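From: Ho-yin Lui
To: Westen Film Society members list
Subject: Re: Autumn season - what we show on Saturday nights

Dear all,

Thank you to everyone who wrote after the last screening. I have read all the messages, also the long ones. I am answering Carol's first, which I copy here so that new people on the list can follow.

Carol Hebden wrote:
> I enjoyed Coughlan very much and I would happily watch it again, but
> I do think we should talk about the length of the evening. With the short
> film, the introduction and the discussion we were out at nearly
> a quarter to midnight. I missed my bus. Two people in my row left before
> the ending and they were sorry about it, they simply could not stay.
> Can we either start earlier or leave out the short? Also, please could
> somebody tell me which version we saw. My sister saw it in a cinema
> years ago and swears that the brother comes back at the end.

I will take the easy part first. We saw the shorter version. There are two versions of Coughlan: the one which was shown at festivals, and the one which went to cinemas, with 27 minutes added. In the longer one, the brother does come back, and there is also a scene in the ferry office which explains where the money went. So Carol's sister remembers correctly. The distributor for our region, Arex, has only the festival version with good subtitles. I asked them for the other one in September and they answered that the subtitle file exists but it does not match the picture after the second reel. I did not want to risk that with a full room.

My own opinion is that the shorter version is stronger. When the brother does not come back, the last conversation in the kitchen has a different weight, because the mother is setting the table for a person we also are waiting for. But I understand that some people prefer to know.

Now the length of the evening. I have made a list of what I think we can change, and I ask you to answer each point separately if you can, because last time the answers were mixed together and I could not understand who wanted what.

1. The starting time. We now start at 8:00. We could start at 7:30, which gives us 30 minutes. The hall is free from 7:00, so the only difficulty is for the people who set up the chairs and the screen. Kirsty Fairclough has written to me that she can come early two times out of three.

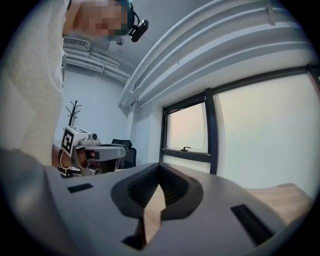 2. The short film. Carol suggests to leave it out. I would be sad about this. In the spring we showed 9 shorts, and for at least three of them I believe we were the only place in the county to show them on a big screen. But we could put the short only before features which are under two hours.

3. The introduction. This is my fault. I prepare too much and then I want to say all of it. I will write the background on a sheet and put it on the chairs, and I will speak for five minutes. Please stop me if I go on longer, I will not be offended.

4. The discussion. It could move to the side room, so that people who want to go home can go without climbing over the others. The side room is cold but it has a door that closes.

5. The interval. Marjorie Rudd asked if we still need one. For films over two and a half hours I think yes. For the others I would like to try without it one time and see.

About the next title. The plan on the website says Corora, and I can confirm it now. The rights are paid and the disc arrived. I watched it once completely to check that the sound is in order, and it is, except that the music is much louder than the speech in the first part. I will keep a hand on the volume. For those who do not know it, Corora is the story of a radio announcer in a mining town who continues to read the evening news after the station has been closed. It is in black and white, it is slow in the beginning, and there is one scene with a dog which some people may prefer not to see. The dog is not hurt, but for a moment you think it will be.

I have also been asked about the sound in the back rows. We spent over 2,000 dollars on the speakers and I still hear that the last two rows lose the quiet dialogue. I walked around during Coughlan and I agree. I think that the speakers stand too low, so the sound goes into the backs of the people in front. I would like to try them on the tall stands. If somebody has tall stands which can carry a heavy speaker, please write to me privately.

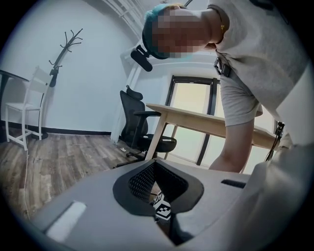
Corinne Kowalczyk answered me already on the speakers, when I sent her a draft of this message, that the stands will not help so much if the curtains on the left side stay closed. She believes the curtains take away the high tones and that speech suffers from this before music does. In her opinion we should first open them and listen, and only then borrow anything. She would also keep the interval in every case, for the reason that people talk to each other more in the interval than in the discussion.

I find the idea of the curtains good and it costs nothing, so we will try it first. On the interval I do not agree completely, but I would like to hear from the rest of you.

Please reply to the list and not only to me, except about the stands. If you write under the old subject line, the messages stay together and I can find them. I will make the decision on the starting time when I have your answers, and then I will change the website and the notice at the door.

One last thing: a grey umbrella with a wooden handle was left under the seats in the third row. I have it at home.

With kind regards,
Ho-yin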